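Mataswood Neighbors — Newsletter
Last updated: Mar 16, 2018
By Clementina Bettencourt
Print this item | E-mail this item

THE GREAT BRICK SORT

If you have set foot in my house since the middle of February you will know that we have been up to our ankles in toy building bricks, and I do mean the big chunky kind, the ones that hurt a whole foot at once and not just one toe. They came to us from Hạnh Mạch, whose kids have moved on to bicycles and slammed doors, and who very kindly offered them to the toy shelf at the Saturday playgroup. "There's a box or 2," she wrote. There was a car full! Her sister-in-law Giang drove them over in the rain and we carried them in through the kitchen, and then the boxes sat in the hall for a week while I walked around them sideways with the laundry.

I had this idea that I would do the whole lot in one evening with the radio on. I washed them first, in the bathtub, with dish soap and an old vegetable brush (the studs are fine, it's the hollow underneath where the crumbs go, and the raisins, and in one case a very small sock). Then they all went out on beach towels to dry. Give them longer than you think. I stacked mine too soon and got a dribble of bathwater down my sleeve every time I pulled two apart.

Now, the sorting. I started out doing it by size, which seemed like the grown-up way: all the long ones together, all the little square ones together, odd shapes in a shoebox. I kept that up through most of an evening and had five lovely heaps, and then my neighbor Rohani Ngau came by to return a cake tin, looked at the heaps, and asked me how old the children were. Two, three, a few fours. "They don't know what size they want," she said. "They want red." She was right, of course, and I pushed it all back into one big pile and made us some tea.

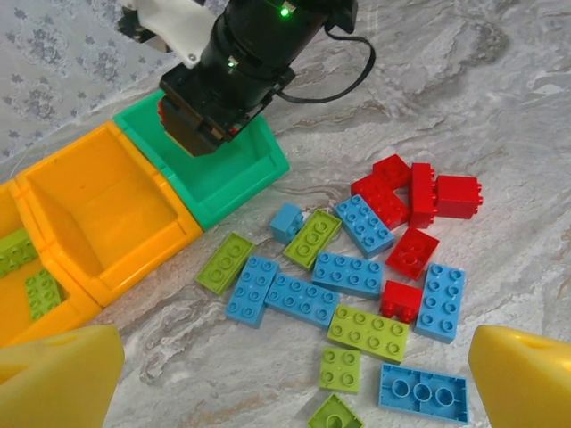 Color it was, then, and the next question was what to put them in. We've had lidded tubs before at playgroup and I've come to hate a lid. It gets sat on, it gets used as a sled, and on the one day you need it, it belongs to a different tub. What I like now are the open-fronted trays, the kind with high sides and one side left open so a small person can get an arm right in. Stand them in a row on the floor with the pile right next to them and the kids catch on quickly. I don't fuss about matching the bin to the brick, either. Lime green bricks are perfectly happy in a yellow bin, and once a couple are lying in there where everybody can see them, the rest get the idea that this is where lime goes. Blue was our biggest crowd and is going to need the roomiest tray, I think, with red close behind.

I'll admit I was worried about the colors being too close together for the little ones, but red, blue and lime are about as easy to tell apart as you could ask for. There was also a handful of faded pinkish ones at the bottom of Giang's last box that must have spent a summer on a windowsill. Rohani says they're red. I say they're pink. They have gone in a bread bag until we reach an agreement.

A few things I learned, for anybody else with a box in the attic:

Sort on a hard floor. I tried the rug first and it was hopeless, everything tips over and the fluff sticks to whatever is still damp. On a smooth floor you can sweep a whole armful toward you with your forearm, and it makes a terrific noise, which is half the fun if you are three.

Pull the stuck ones apart before you wash. Two bricks pressed tight together will hold on to dirty water like a thermos. For the truly stubborn ones, wiggle from the short end. Please don't use a butter knife — I have the bandage, and the butter knife is bent.

Leave one tray empty to begin with. It gives you somewhere to put the things you can't decide about, and by the end of the evening there are always more of those than you expected. Mine finished up with a wheel, a plastic goat, half a clothespin and a key that Hạnh says she has never seen before in her life. If you recognize a small brass key on a loop of green string, it's on my windowsill.

Take a break before your knees tell you to. I'm serious. Joar Sundqvist came over to help on the second evening and we both got down on the floor like teenagers and then had to discuss, at some length, how we were going to get up again. He has since lent me a gardening pad, and I'm a new woman.

Joar also wanted us to keep a few of each color back so that there would be something fresh to bring out over the summer, when everyone is bored of everything. I think that's clever. We've put by a bagful in my closet, and I've written SUMMER on it in marker so that I don't give it away by mistake, the way I did with the good puzzles.

What we still need: one more open tray if you've got one going spare (any color, it truly doesn't matter, but the same shape as the others would be nice so they'll stand side by side), and a low shelf, no higher than a toddler's chin. Our old one has lost a foot and leans. I'd also love some people shapes, or animals that fit on top of the studs, as the goat is lonely and doesn't fit on anything.

What we don't need: any more bricks! I say this with love. I have had three kind offers since word got around, and I've had to be firm and point them all toward Rohani, who knows a family on the other side of the hill with twins.

The bricks will be out at playgroup tomorrow, in their colors, at least for the first few minutes. Come early if you'd like to see them that way. And if you find one in your coat pocket when you get home, as I did on Tuesday, in church, just drop it through my mail slot whenever you're passing.

Print this item | E-mail this item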